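Investment Club | Minutes
2 min read

Alva Investment Club
Minutes of the meeting held Monday, July 6, 2020

The meeting opened at 7 p.m. The January minutes were approved with no changes.

Cash and dues. The cash balance is $2,695. Dues stay at $200 per member for the second half of the year. 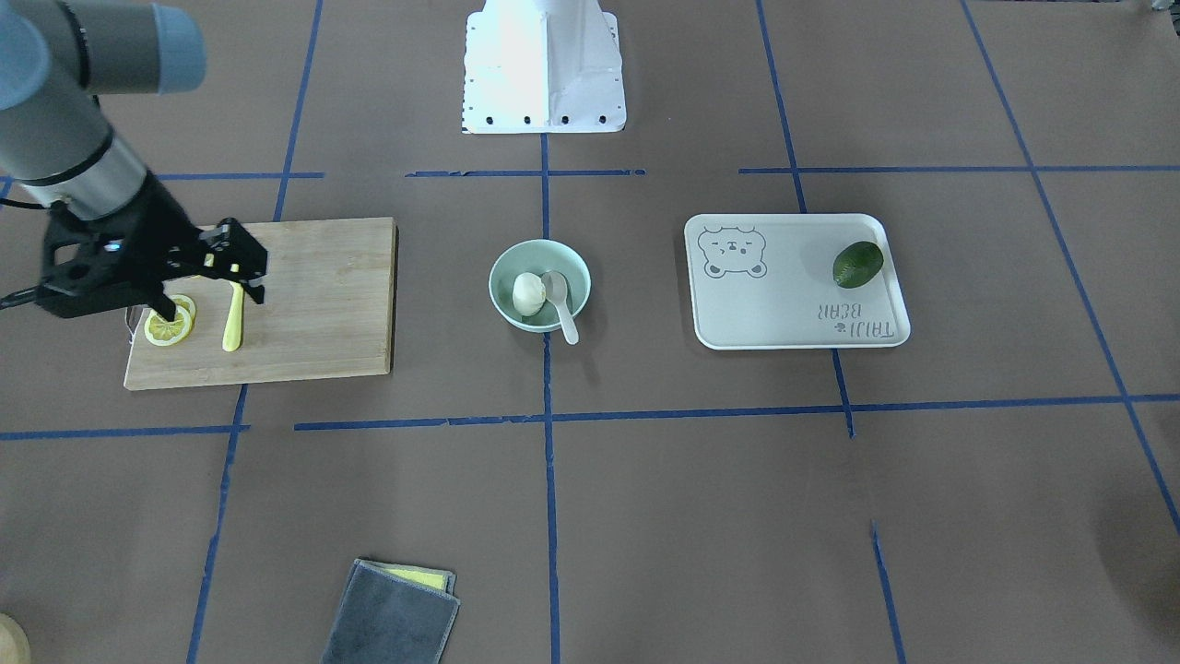
Two lemon slices on the cutting board.

Bever Income Fund. The club holds 113 shares. The spring distribution was lower than the one before it. Members discussed selling half and decided to hold all shares until the next quarterly report. One member asked that a vote against holding be recorded.

Skokora Small Companies Fund. Sale of the full position was proposed on the grounds of fees and thin trading. Motion seconded and carried. The sell order is to go in this week as a limit order.
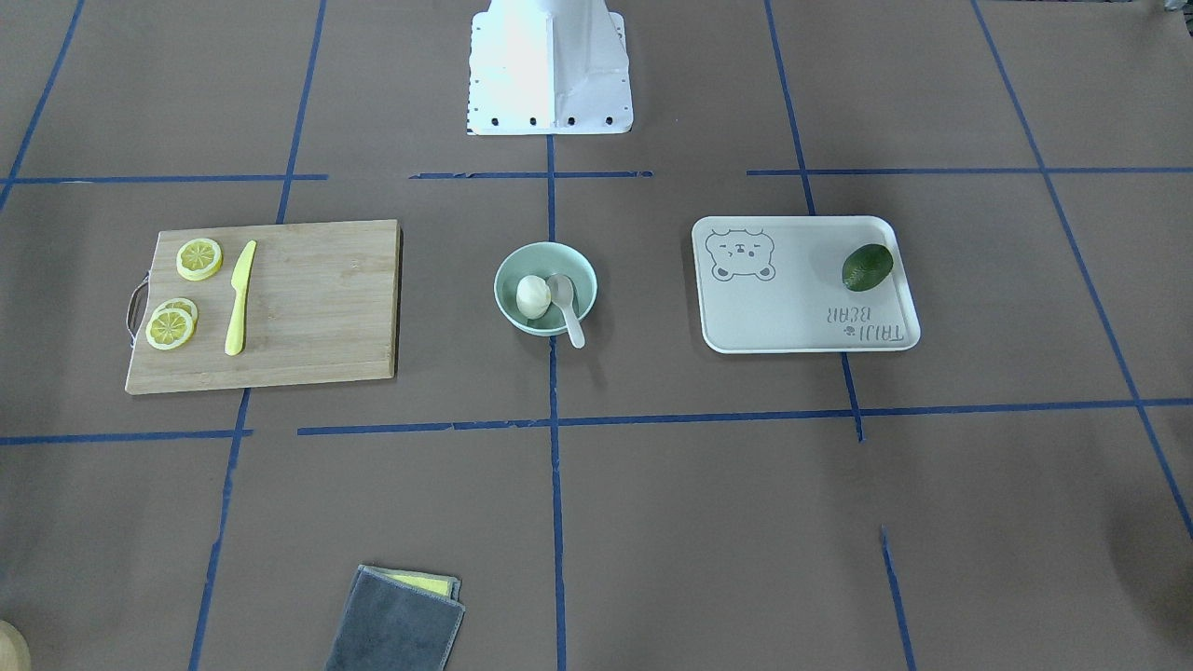 Proceeds will sit in the money market account until a replacement is chosen. A bond fund was suggested but no motion was made.

Tredeck. A purchase of 311 shares was put forward. Several members wanted to see the debt figures first. Tabled to the next meeting. The report will be emailed to members beforehand.

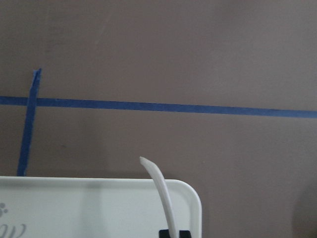
Brokerage account. The signature form still needs one signature. Paper statements will stop once the form is filed.

Other business. None.

Adjourned 8:25 p.m.

Contact the club | © 2020 Alva Investment Club | Back to top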